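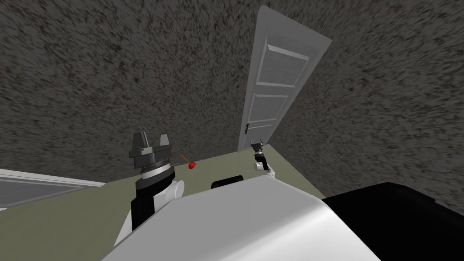

Painting the inside doors

We have lived in the house at Borkside for 3 years and the doors were still the same yellowish gloss they were when we moved in. In January I had two weeks off between jobs and decided to do all of them, upstairs and down. I am writing it up mostly so that I remember what I did when the next lot need doing.

Panelled doors take longer than flat ones. I had read that and ignored it. The first one took me most of a day, and I did it badly, going round the edges first and then trying to fill in the middle. You get a line wherever the wet paint meets paint that has started to dry. By the third door I was doing the mouldings, then the panels, then the bars across, and the long uprights last.

Preparation was sugar soap, a rinse, and a rub down with 200 grit. Some of the old gloss had run into drips along the mouldings and those needed a scraper. I filled the screw holes where a previous owner had fitted coat hooks, left it overnight, and sanded again.

I took the handles off. I did try masking the first one and the tape pulled a strip of paint away with it. Put the screws in an envelope with the name of the room on it. The bathroom set are a different length from the rest and I spent an evening finding that out.

The primer was Rotich, one coat, two on the kitchen door where a stain kept coming through. The top coat was Winex satin in white. It is a cold white, a bit greyer than the tin suggests, and against dark walls it looks greyer still. I like it. My wife would have gone warmer. Two coats, with a light rub of 400 between them.

I left the doors hanging. Bakari Mussa next door took his off and did them flat on trestles in the garage, and his are smoother than mine, but he has a garage.

Paint, primer, filler, two decent brushes and a small roller came to £635 with the new handles, and the handles were most of that. The old ones would have done.

The airing cupboard is still yellow.

Comments

Pete_R
Did you have any trouble with them sticking afterwards? Two of mine won't shut since I did them.

Author
One did. I took a bit off the top edge with a block plane and repainted it.

Maureen
We used Binine on ours and it went yellow again within a couple of years. Will look at the satin.

halfterm
£635! Where did you get the handles?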